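Folding for a small closet: a talk with Doğukan Oral

When I arrived at the apartment of Doğukan Oral, on the third floor above a bakery in the old part of Villanueva, he had already taken the winter clothes out. They were in the bedroom, and he asked me to wait in the kitchen until the tea was ready. "First we drink something," he said. "Clothes do not run away."

Mr. Oral is a tailor by education. He repaired coats and jackets for many years in a shop on Coleck Street, and when the shop was closed he began to visit people at home and help them to put their closets in order. He did not plan it as a profession. A former customer asked him to look at a down coat that had become flat in one shoulder, and he found it at the bottom of a plastic box, under a pair of boots. "I repaired nothing," he told me. "I took it out of the box, I shook it, I hung it in the bathroom. Next day it was a coat again. She paid me for a repair and I gave the money back, and then she told her sister."

He now has 47 regular households, most of them in Villanueva and a few in Rorer, across the river. He goes to each of them 2 times in a year, in spring when the warm things go away and in fall when they come back. In between he gives an evening course in the Flello community center, where people bring their own clothes and practice on long tables.

I asked him what people do wrong most often. He thought about this for a long time and looked a little unhappy with my question.

"Wrong is a strong word," he said. "People are in a hurry. It is the first warm Sunday and they want to finish everything before lunch. So they press. They press the jacket into a bag, they press the bag into the closet, and they close the door with the knee. I understand this. My wife also closes the door with the knee."

He prefers to work on a bed, and he makes the bed first. A floor is bad for the back, he explained, and a table is usually too narrow for anything with padding. A bed has space on all the sides, so one thing can be folded in the middle while the others wait near the edges. He also likes that a bed has to be empty by the evening. "If you begin on the bed, you must finish, or you sleep with your coats."

After the tea we continued in the bedroom, and there he spoke with much more energy.

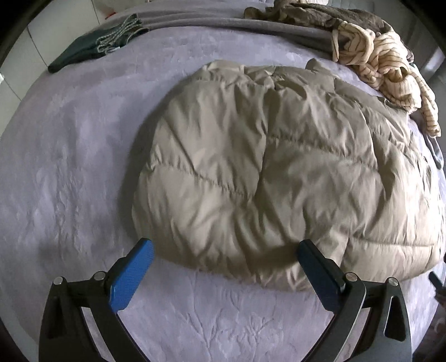
"With down you cannot win by force," he said. "You lay it flat, you close the zipper if it has one, and you put your hands on it and wait. The air goes out through the seams, slowly. If you push quickly, the air only moves to another place and you have a balloon there." He follows the stitched lines when he can, because the fabric already wants to bend in these places. Small creases in the shell do not worry him at all. A hard fold that stays the whole summer in the same line does worry him, and for this reason he makes as few folds as the shelf allows.

I mentioned the vacuum bags which are sold everywhere now. He made a face. He does not forbid them to his clients, he said, and for a synthetic blanket they are even useful. For down he accepts them only for moving to a new home. "One week, two weeks, fine. From May until October, no. It is like sitting in a bus with your knees against your chin. You can do it to the next town."

Blankets he rolls. In his opinion a rolled blanket is easier to take from a high shelf, and it can stand in a corner of the closet where nothing else would fit. He rolls from the short side, stops every few turns to pull the edges even, and never ties it tightly. A piece of wide cotton ribbon is enough for him. He had tried elastic bands once, for a client with very deep shelves, and they left marks.

The thin clothes get less of his attention. Shirts and light sweaters are put over something until their turn comes, and they are folded last, when the big pieces are decided and it is clear how much space remains. I said that in my home I always do it the opposite way and begin with the small things. He answered politely that many people do.

We spoke also about cloth bags. Mr. Oral keeps more than 50 of them, sewn from old sheets and curtain linings which the clients wanted to throw away. He gives one with every down piece that he packs. The cloth lets the air pass, and the bag is cut a bit too big on purpose. "The shops give you a little sack, so small, very nice to look at," he said. "It is for traveling, for the mountain. Then people think it is the house of the jacket. It is only the suitcase of the jacket."

His course at Flello began with a handful of neighbors. Since then 276 people have visited it, and he keeps their names in a school notebook, with a short remark after each name about what they brought. He read some of them to me. Ski trousers. Grandmother's quilt. A sleeping bag with a hole. One man brought only ties, and came again the next month with the same ties.

What surprised me is that he almost does not throw anything away, and does not ask the others to do it. I had expected some rules about how many coats a person should have. He said this is not his business. A client in Rorer has a coat which she did not wear for a very long time, and every spring he folds it for her with the same care as the others. "I can tell her it takes a place," he said. "She knows it. She has eyes. I fold it and we talk about her brother."

Before I left, I asked if there is some work in the closet that he himself does not like. He answered immediately: fitted sheets. He knows the method, he teaches it in the course, and at home he makes them into a ball and puts them behind the towels.

The next course in the Flello community center begins in August, on the ground floor, in the room next to the library. Participants should bring one big thing and one small thing, both clean and completely dry. Bags can be sewn there, and old sheets are welcome.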